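# Tekside bimanual cell: frequently asked questions

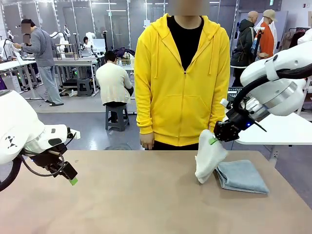

*Towel work at the folding table. Right gripper holding the white towel, left gripper free.*

This page covers the two-arm cell in the Tekside shared workshop. It is written for members who have finished the induction and want to build on the cell or run it. Hardware questions come first, then software, then booking.

## Hardware

### What can the arms lift?

The working limit in the workshop is 340 g per arm, measured at the fingertips with the arm at full reach. A dry hand towel is well inside this. A wet bath towel is not, and wet items are not allowed on the table in any case.

### Why are the fingertips green?

They are cast from a soft green silicone. Bare fingers slide on cotton and tend to pick up two layers at once. The pads wear at the leading edge and should be changed when the surface turns shiny. Spares are in the drawer marked Kanach, together with the mould.

### Can I cast my own fingertips?

Yes. The mould takes 12 ml of mixed silicone per pair. Leave it for 5 hours at room temperature before opening. Trim the flash with a scalpel – scissors leave a ridge that catches on thin fabric. Other pad shapes are fine provided the screw spacing stays the same.

### What does the blue light on the gripper mean?

Steady blue: powered and communicating. Slow blink: powered, no link to the controller. If the light is off, check the connector at the wrist before anything else. It works loose more often than the board fails.

### The cable loop on the upper arm looks too long. Should I shorten it?

No. The slack is needed when the wrist turns to its far limit. Tying the loop close to the housing has already cost one connector. If the loop touches the work, move the clip one position up the arm and run the joint test again.

### Does the table have to be at a set height?

Yes. The calibration assumes the table stays where it is, and the feet are locked for that reason. If the table has been moved, run the table touch routine with both arms before loading a program.

## Software

### What is Cikon?

Cikon is our control program. It reads the joint positions, sends commands to both arms and writes the run logs. It was written by members and lives in the workshop repository. The main branch is the only one that should be used on the real arms. Test other branches in the simulator.

### Which fold routines are available?

- **Flat half.** One fold, both arms, edge to edge.
- **Third and half.** Two folds lengthways, one across.
- **Lift and place.** One arm only. Picks an item from a stack and sets it down beside it.

The Kaczorowski routine, which shakes the item out before folding, is still in testing. It works on plain towels and fails on anything with a sleeve.

### Why does one arm sometimes stay still?

In single-arm routines the other arm is held above the table in its ready position, fingers down. It is still powered and can move without warning if the routine changes. Treat it as live.

### The gripper picked up two items. How do I correct this?

Lower the approach speed first. If that makes no difference, raise the closing height by 5 mm and try again. Changing the grip force is rarely the answer, and too much of it marks the pads.

### Where do the logs go?

To the shared drive, one folder per booking. Logs are kept until the end of the following month. Copy anything you need before then.

## Using the cell

### Where may I stand?

Behind the table, with the stop button within reach. Keep your hands off the table surface while either arm is enabled. To straighten an item, pause the run, wait for the tone, then reach in.

### Is there anything I should not wear?

Lanyards and loose scarves come off before the arms are enabled. Hood cords should be tucked in if you are going to lean over the table. Long hair is tied back.

### How long is a booking?

Slots run for 2 hours, with no more than 8 open bookings per member. The last slot ends at 9 pm. A slot not taken up within 20 minutes is released.

### Can I leave a half-finished build on the table?

No. Park both arms, fold or bag the test fabric and clear the surface. Printed parts and brackets can go on the shelf with a label giving your member number and the month.

### How do I report a fault?

Use the fault sheet in the repository. Give the routine, the arm (left or right) and the log name. If the fault involved unexpected movement, switch off at the wall, leave the cell as it is and put the red tag on the controller.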